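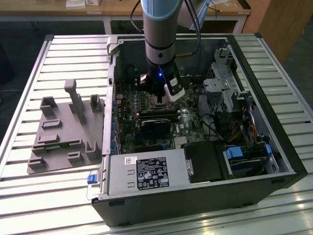
An open desktop tower on its side, with the memory and graphics card in view.

Ranum Weekly > Opinion > House and Workshop

Keep the big black box

By the House and Workshop columnist
2022-01-15

Every January, once the tree is out at the curb and the good plates are back on their high shelf, I get the urge to clear out the closet under my stairs, and every January I run into the same old desktop computer. It is big and black and heavy as a sack of potatoes, and my family would like it gone. I have been told so kindly, and then less kindly, and this year I was handed the flyer for the February drop-off at the Tremlow transfer station with the date already circled.

Well, I'm keeping it, and I'd like to talk you into keeping yours too, if you still have one.

My main argument is that you can open it. Lay a tower on its side, take the panel off, and the whole works is there in front of you like the inside of a sewing box. The memory modules lie in their places, the graphics card in its own, and the power supply has its label full of small print and symbols that I have never read to the end (and I do read cereal boxes). Somebody sat down once and thought about the person who would be reaching in there. You can see it in the blue parts in the photo, the latches on the expansion slots and the handles on the drive caddies, all one cheerful color against all that black and gray. I take that blue as a kind of good manners. It says put your fingers on this bit, dear, and leave the rest alone.

Compare that with the laptop I'm typing on, a slim and pretty thing that cost me 652 dollars and has never once invited me in. When its battery began to fade last year I took it to the repair counter at Irnier, where a very patient young person explained that the job would come to 137 dollars and that I would be without it for 11 days. I paid, and I'd pay again, but I drove home feeling like a guest in my own house. I owned the machine and I wasn't welcome inside it.

The old tower never treated me that way. I am no engineer, I kept the books for a flooring store for most of my working life, and I have still put memory into that computer with my own two hands at the kitchen table, with my reading glasses on and the radio off so I could concentrate. I was so nervous that I pressed too gently the first time and had to do it over. When the little click finally came I called my sister long distance to tell her about it, and she was nice enough to act impressed!

People will say that towers are ugly, and I'll grant them that. They take up room, they gather dust in every corner, and the wires inside mine have never lain as tidily as I'd like, however often I tuck them back. Others will say that a newer machine uses less electricity, and they may well be right, which is why I don't leave mine running all day. A small modern computer makes good sense for anyone who travels, or who lives in one room, or who simply doesn't care to know what's under the lid. I don't want to scold anybody about it. I only think we gave up something pleasant without much of a fight, and I'd like the people who design these things to hear that a few of us miss it.

There's a repair evening at the old Tănase bakery building, upstairs where the flour used to be kept, and I've started going when my knees agree to the steps. Mostly it's lamps and toasters. Now and then someone carries in a tower, though, and then a little crowd gathers round, teenagers too, and you hear people asking what this part does and what that one does. I've never seen a crowd like that around a tablet.

So I wrote "sorry, no" on the flyer and put it back on the refrigerator. I'm going to vacuum the closet, wipe down the case, and see about a second drive for my photographs, 627 of which are of the same dog.

More in Opinion
The case for a smaller freezer
What the Tremlow road repairs got right
Please stop painting good oak
In praise of the labeled fuse box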